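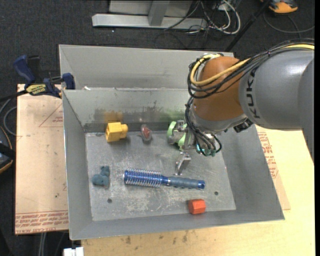
My coffee place dropped its paper punch card in December and replaced it with an app. The app is made by a company called Proltska, it wants my phone number, my birthday and permission to know where I am, and in return it will give me the same free coffee the card did, after the same number of coffees. I have worked in and near payments long enough to know how this gets sold to the owner. There's a slide deck, and the word "automation" is in it, and the owner pictures something like a big orange and gray KUKA arm, cables looping all over the place, reaching down into a bin to do a job a person used to do. What he gets is a tablet on the counter that asks every customer a question while the line grows.

I should say that I like tapping a phone on a thing. It's quick and it feels faintly like magic, even now. My complaint is with everything that has been glued onto the tap.

Take the Wovside terminal at my dry cleaner. You tap, it beeps, and you'd think that was that. Then it wants to know if you're a member. Then it wants to know if you'd like to be one. Then it offers a receipt by text, by email or on paper, and if you choose paper it tells you about the trees. Biljana Lazarević, who runs the place, has learned to lean over and hit the buttons herself, upside down, at great speed. She is the fastest part of the system.

I asked her what the loyalty side had done for business. She pulled up the dashboard, which is very handsome. It said she had 696 enrolled members. It also said that 177 of them had ever come back to use a reward. The remainder, as far as either of us could work out, had signed up to make the screen go away.

The vendors have an answer to this, and the answer is engagement. I once sat through a talk by Deming Cao, a consultant who sells this stuff to small chains, and he put it very warmly. Every tap is the start of a conversation, he said. I thought about the taps I'd made that day: a bus, a bagel, a parking meter. I did not want to hear from any of them again, least of all the meter.

And the conversations cost money. Ebuka Iyamu, who has two bakeries and a long memory, told me he paid Cilleck some $700 in the first year for his loyalty add-on, on top of what he already paid to take cards. He got a monthly report for it. The report told him that people buy more bread in the morning. He has been getting up at 4 a.m. for most of his adult life and had formed a similar view.

What bothers me more is where the list goes. With the punch card, the shop knew nothing and I knew I was three stamps from a latte. Now Proltska knows when I drink coffee, and the owner, whose customer I thought I was, can see only the parts of me included in his plan. If he ever switches to another company, he starts again from zero and so do I. My stamps don't travel. I asked him whether he could export them and he gave me the look of a man who had asked the same thing on the phone.

There are better ways to do it. The Liao system, which I've seen in exactly one noodle shop, ties the reward to the card you pay with and otherwise keeps its mouth shut. You tap, and every so often the total is smaller than you expected. Wanting Zeng, who owns the shop, says people assume it's a mistake and try to correct her. I find that charming, and I also think it's the best loyalty program I've ever been in, mainly on the grounds that I never joined it.

So my request to the industry is a small one. Let the tap be the end of the thing. If you must give me points, do it behind my back. And if a shop would like to go on using cardboard, stop sending a young man with a tablet to tell the owner she's leaving money on the table.

The coffee place still has the old rubber stamp, by the way, the one shaped like a bean. It's in a jar by the register with the pens. My app says I have 7 beans and that two of them expire soon.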